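Robotics Workshop, Unit 2: Keeping the Two-Arm Bench Healthy
Notes by Malathi Namboodiri. Lab hours are with Larysa Zhuravel, in the Ploltham room.

Before you start

Last unit we got the arms moving, and lots of you wanted to jump straight to programming. I love that! But an arm is only as good as the bench it lives on, so this unit is all about looking after ours. The bench is called Udo (it was already called that when I got here, please don't rename it in your reports). Larysa has kept its logbook going through every class that has used it, and entry 2058 went in the week before we started. Read a few pages when you have a spare moment. It's the best textbook we own.

Bring the printed check sheet, a pencil, a 2 mm hex key and a flashlight. Phones are fine as flashlights.

1. Cable dressing

Start here every time, with the arm stopped and the stop button pressed in. Cables run along the outside of the arm, and every time a joint turns they get bent, pulled or rubbed a little. Do that 800 times in an afternoon and you'll see why cable trouble fills more of our logbook than anything else.

What you want is a bundle that is held firmly in a few places and left free in between. The strap should stop the bundle from sliding along the link, but it shouldn't pinch. My test is simple: try to roll one cable under the strap with your fingertip. If it rolls a bit, good. If it's locked solid, loosen the strap one notch. If the whole bundle shifts, tighten it.

Then look at the loop. Each loop has to be long enough for the joint's full turn, and short enough that it can't droop and snag on whatever is on the table. With the strap set, release the stop, put the arm in slow mode and jog one joint at a time through its range. One person jogs, one person watches the cables and keeps a hand on the stop button. Swap after each joint so you both get to see it - it's really satisfying when a loop opens and closes cleanly.

2. The gripper

Check the fingers for play. Hold the housing still with one hand and wiggle each finger with the other (stop button in again, please). Any click you can feel goes on the sheet. Check the mounting screws with the hex key, snug only. Wipe the finger pads with a dry lint-free cloth.

Now the reach check. We bring the fingers down over a test object and stop at the top of it, then look from two sides. I like objects with an awkward shape for this, and a round rim is wonderful, as the fingers have to meet a curve that's also tilted.
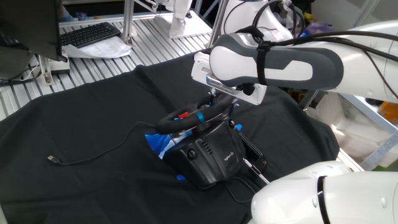 Fig. 2.1. Reach check on a racing wheel. Note the strap around the lower link and the cables looping up and over the arm.

When you do your own, write down three things: whether the fingers look centered on the rim, whether the wrist is near the end of its travel, and where the cable loop has gone. People forget the third one. A pose can look perfect at the fingertips while the bundle is stretched tight behind you.

Leads that belong to the test object count too. Before you move anything, find both ends of every one and decide if the arm could catch it. If it could, move the lead, not the arm.

3. The table

Smooth the cloth under the test object and feel for grit. Run a hand along the slots in the table and check that brackets and posts don't rock. A post that has worked loose will spoil your positions slowly, and you'll blame the software for days. (The Cheetham group did exactly this in October. Ask them about it, they're good sports.)

4. Second arm

Repeat sections 1 and 2. Don't copy your numbers across! The arms have had different lives and they wear differently.

Writing it up

One page per pair, plus your check sheet. Say what you found, what you changed, and what you left alone. "No fault found" is a fine result if you can say how you looked.

Due Sat 12 December, in the Sondwood tray or by email. Out of 12 points, with 2 of those for a logbook entry that Larysa can read without calling you.

For next time: read the section on zeroing the joints and bring your questions.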